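Setting Up Your Ronberg Round Timer

I use mine for sparring three nights a week, so these are the settings I like.

1. Plug it in and hold MODE until it beeps twice. I keep mine by the gym door — easy to reach between rounds.

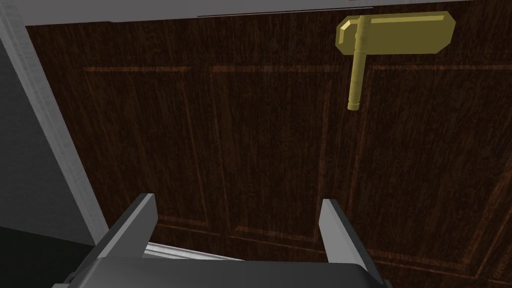

2. Pick MMA, then set five-minute rounds with 60 seconds of rest.

3. Turn the volume up to 85. Go higher and my ears ring all night!

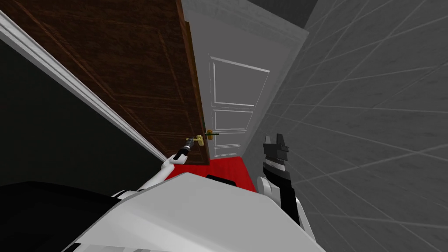
CAUTION

Don't hang it where a stray kick can land (I cracked my first one that way).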